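The Tidy House Problem

For most of last year I tried to live the way the Ondell method told me to. Ondell, if you have been lucky enough to miss it, is a home-simplifying course sold in 9 lessons, and its big promise is that you will never again own a thing you don't use or love. A neighbor swore by it. I paid, watched, and filled two bags in an afternoon.

I have doubts now, and they started with the phrase "use or love." Most of what sits in a normal house is neither. It's just there. The spare key to a bike I sold, the second can opener, the plate that belonged to an aunt I didn't much like. The method treats these as failures of nerve. I think they are what a house is made of.

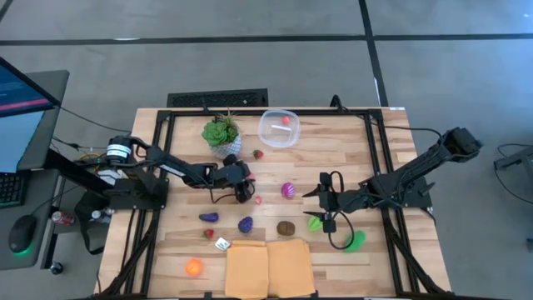
A succulent in a patterned pot, with a green plastic lime on the same table.

Take the plastic lime. By the rules it should go, and a fake lime is hard to defend to anyone. You can't squeeze it over fish. But the course allows the succulent, praising "one living thing per surface," and I'd like someone to tell me what work the succulent is doing. Most of them get watered twice a year and forgotten. The difference between the two is taste, and the course charges money to pass taste off as a principle.

Filipa Abreu, who taught me bookkeeping in Prirkport and has never thrown away a jar, put it better. She said these programs are for people who can afford to buy the thing again. She's right about that. If you toss the second can opener and the first one breaks, you are out the price of a can opener. If money is tight, that drawer of junk is a kind of insurance, and a cheap one. The lessons spend a long time on guilt and almost none on what things cost.

I'll be fair. There is such a thing as too much. My friend Candela Montes cleared out her mother's place in Civholm one September and came back with a look I won't forget. She filled a dumpster, then another. She doesn't want to do that to her own kids, and I can't argue with her. But she didn't need a course for it. She needed her brother to show up with a truck, which he did on the second morning, late.

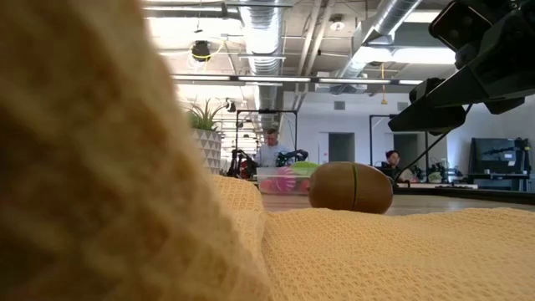
A brown egg in two halves, joined at a green seam, on a yellow waffle-weave towel.

What bothers me most is the before-and-after business. The after is always a bare counter with one nice towel on it. I'd like to see the same counter at six in the evening with two kids and a pot boiling over. A counter can be cleared for a picture by moving everything to the bed. I know this from experience, having slept next to a toaster.

The people selling this say a clear room gives you a clear head. Maybe it does for some of them. My head was about the same - I just couldn't find the scissors. In the spring I bought a new pair, and a can opener while I was at it, from Baptista's on the corner. He asked if I was moving.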